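Notebook, automation corner, Skevley workshop
February, open day, written up the same evening

Doors at 10:00. I wanted to write the notes before going home, because last year I waited and half of it was lost.

Cell prepared from 8:30. Stan leveled the table again, it had moved a little when we pushed the shelf back. I ran the homing three times and then the slow path without parts. All fine, except the wrist cable was rubbing on the second joint when the arm turns far to the left. I put one more strap on it. To do: a proper cable guide, the strap is not a solution.

First group was the school from Dreltaldale with their teacher, 41 persons together, too many for our room. We divided them and Vivine took one half to the soldering benches. For the next time we should ask groups to tell us the number before.

The demonstration was the sorting of small electronic parts and the handling of the bins. I kept the speed low for the whole day. Tarık Demirtaş gave the talk and I stayed at the stop button. He explains better than me, and he does not use the word "manipulator" in front of children. The pupils asked mostly if the arm is strong and if it can break an egg. One girl asked how it knows where the edge of a bin is if the plastic is shiny. This is exactly our problem since the autumn, so I was glad to talk with her longer than planned.

My answer to her, in short: the wrist camera sees a bright spot where the lamp reflects, and the program can believe that this spot is part of the shape. When the fingers are open and close to the wall of the bin, there is not much else in the view to compare with. We look for the rim instead of the floor, but the color is almost the same in both.
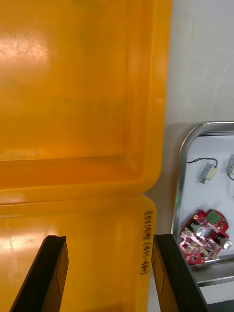

She proposed to put tape on the rim. We tried it in the past with white tape and the glue stayed on the plastic, but a thin marker line could work and costs nothing. I will try with black on one bin first, on the side where we don't write the range.

Settings of the day, for comparison: exposure 2000, threshold 571 (both in the units of our program). In the afternoon the sun came on the table and I didn't change them. I should have. The detection became nervous after 14:00 and I closed the blind.

Second group was only neighbors and some parents, much quieter. One man wanted to know the price of everything - I gave him to Stan.

Open points:
Cable guide for the wrist, me.
Marker line test on one orange bin, me, before the blind is opened again.
Ask Vivine if the second lamp can be moved toward the wall.
Tarık wants the slides with bigger letters.

Power off at 17:20, arm parked, key is in the drawer.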